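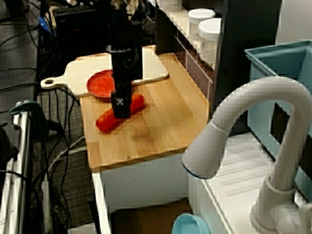

Chapter 4
Food and Work Surfaces in the Home Kitchen

Learning goals

After reading this chapter, you should be able to:
Explain how germs move from one food to another.
Choose a suitable surface for cutting, serving, and storing food.
Clean a cutting board in the correct order.

Key terms: cross-contamination, food contact surface, end grain, sanitize

4.1 Where the Trouble Starts

Most people think of spoiled food when they think of getting sick from a meal. Many cases begin with food that was fresh. Raw chicken is cut on a board, the board is wiped with a damp cloth, and lettuce is cut in the same spot. The chicken is later cooked and is safe to eat. The lettuce is not cooked at all. Moving germs from one food, tool, or surface to another is called cross-contamination.

A food contact surface is anything that food touches while it is being prepared or served. Knives, boards, bowls, plates, and counters all belong to this group. So do hands. 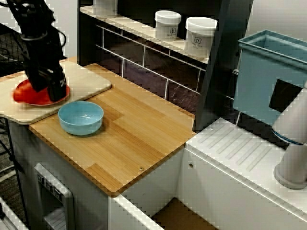

Thư Phùng: In my first year of cooking classes I washed my board every time and never washed the faucet handle. I touched it with chicken on my fingers, cleaned the board, and then turned the water off with my clean hand. My teacher at Cerkton had to point it out to me.

Her experience is common. A faucet handle, a refrigerator door, and a salt jar do not touch the food, but hands carry germs from them to the surfaces that do. Section 4.3 returns to this point.

4.2 Materials

Wood is gentle on knife edges and lasts for years if it is kept dry between uses. It should not be left to soak. Water swells the grain, and the board may warp or split as it dries. End grain boards, in which the cut ends of the fibers face up, hide knife marks better than other boards but take up more water.
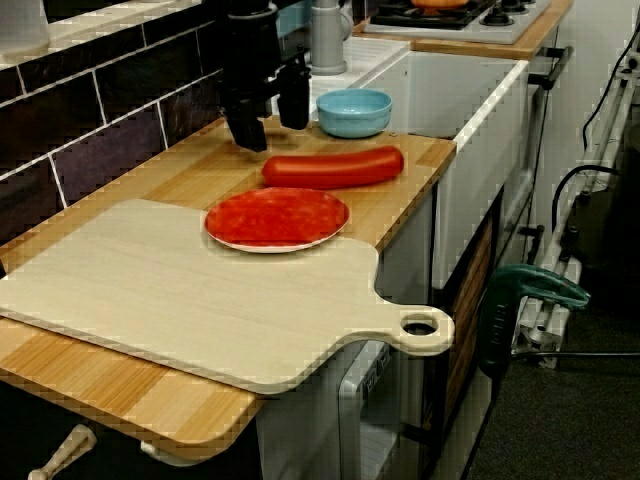 Plastic boards can usually go in the dishwasher. They scar more easily, and deep scars are hard to clean by hand. Replace a plastic board when the grooves no longer come clean. Glass and stone do not scar, but they dull a knife quickly and are better used for serving or for rolling dough.

4.3 Keeping Tasks Apart

The simplest rule is to give raw meat its own board and its own plate. Color helps a household remember which is which. A bright red plate on a pale cutting board, as in the last photograph, is easy to tell apart at a glance. The board's handle has a round hole in it, so it can be hung up to dry with air on both sides.

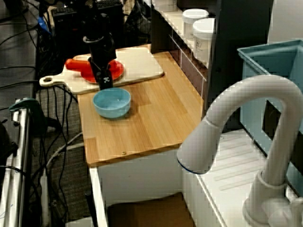 Plates need the same care as boards. Cooked food should never go back on a plate that held it raw. Where a plate is set down matters too: the red one shown here is on top of the cutting board, and anything on its underside can pass to the wood. Move the plate before you start to cut, and wash the board if you are unsure.

Before You Read On

List the food contact surfaces you used for your last meal. Mark each one that touched raw food, and write down what it touched next. Keep your list for Activity 5 on page 11.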